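Cables and clutter on top of the TV cabinet
Home and Tidying > Living room
Posted 14 Sep 2024

Zonach
We have a low cream cabinet under the telly and the top is always a mess. The router lives there, plus a streaming box, a power strip and all the leads. Bottles and cups get left on it too. I want it clear enough to wipe down. Drilling holes in the cabinet is out as we rent. What do people do?

Caradog Price
Unplug everything and wipe the top first. Then put back only what needs to be there. Bundle the spare lead behind the cabinet with hook and loop ties, and label both ends of each one. Mine took 13 ties. Leave the router out in the open, it gets warm and the signal is worse inside a cupboard. Drinks go on a side table.

Lukano
just get a bigger cabinet

Bowen
Agree with Caradog on the router. I'd move the power strip too. Ours was on top until December and now it hangs on the back panel with removable strips, no drilling. Don't cover it, and don't plug another strip into it.

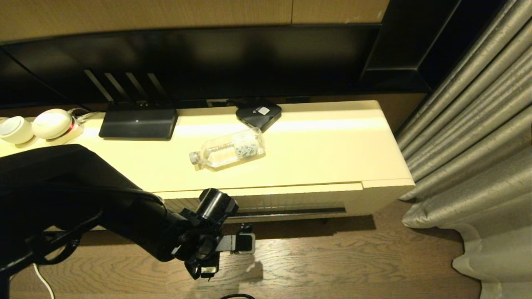
What do you clean a glossy top with?

A soft cloth, slightly damp, then a dry one. Spray the cloth and keep the spray away from the plugs. Kitchen paper left fine scratches on mine.

Zonach
Thanks, will order some ties.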